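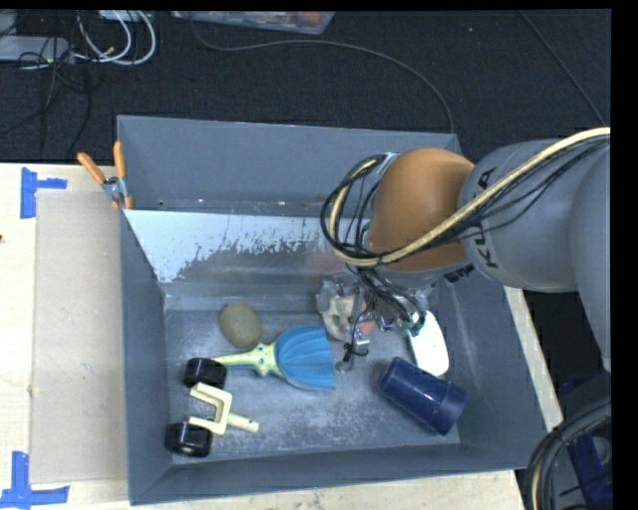

Truten bin station reviewed: what to budget for besides the arm

February | Equipment desk, Jostdale
2 comments | 15 shares

The Truten bin station is sold as the cheap part of a picking cell. It consists of one large grey bin with sloping walls, a set of printed layout sheets and a mounting guide. The list price is £262 before delivery. We bought ours for mixed-object picking with a KUKA arm that was already on the books, so the figures below leave out the arm, the controller and the gripper.

Bin

The walls are tall, and that is the main thing to check before ordering. Small items stay in when they are pushed against the side, and the slope tends to bring them back towards the floor. The cost is reach. With a long gripper the wrist and its wiring have to come down close to the rim, and the usable approach angles near the corners are fewer than the drawing suggests. Anyone with a short wrist or a bulky tool should mock up the depth in cardboard first.

The floor marks easily. Ours has whitish scuffs and scratches, most obvious around the centre and towards the front. They do no mechanical harm. They matter if your vision software relies on a plain background, in which case allow for a spare bin in the second year. Truten does not sell the floor as a separate part.

Fixing

No fixings are supplied. The mounting guide assumes a bolted steel bench, and ours is a wooden tabletop. We use a spring clamp with orange handles on one side of the bin, and blue tape on the table for position marks. Tape is adequate for putting the bin back after cleaning by eye. It is not adequate if taught positions are to be reused without a check, and a proper locating fence should go on the order. Fröhlich lists one, but it is cut for their own bins and would need packing out.

Cables

Most of the unplanned spend was in this area. A gripper with its own wiring needs a route back along the arm, and there must be enough slack at the wrist for full rotation. Too little slack loads the connectors. Too much gives you a wide loop of thin black cable at the wrist and wires hanging over the work, partly covering the objects from some camera angles. Our dressing is at the generous end of that range and I would not copy it for a production cell.

The Wirneck cable guide kit costs £158 and was left out of our first budget as optional. It should be treated as required. Check the link diameters against the Wirneck table before ordering, as the straps come in fixed sizes and opened packs cannot be returned. Floor cabling is a separate item again - trunking, ties and an afternoon of labour.

Test objects

Truten offers an object pack, which we did not buy. A box of household and toy items is a harder test and costs very little. The current load includes a dark blue cup, a smooth white elongated piece, two black cylindrical parts, a cream fork-shaped piece and a toy-like implement with a broad fan-shaped head. Between them they cover most of the awkward cases: glossy surfaces, a thin handle joined to a wide head, open shapes that a fingertip can enter, and dark parts that return little light. The dark cup against a blue-grey floor is a useful check on segmentation. A lighter bin would make that one easier and the cream part harder.

Planning notes

Delivery took about two weeks. Place the bin, fence and cable guide orders together, as the bin alone will not get you to a repeatable setup. Measure the table before choosing an orientation. The bin takes up more of it than the plan view implies, and space is needed beside it for placing parts.

Leave a line for consumables such as tape and cable ties. It is a small sum, but ours was charged to three different codes before anyone set one up.

Verdict

A sound bin at a fair price, let down by the missing fixings and a mounting guide written for a different bench. Suitable for development and test work. For production, price it with the fence and the Wirneck kit included and compare that total with a complete Fröhlich station, where the gap is much narrower.

Contact the equipment desk | © Jostdale | Back to top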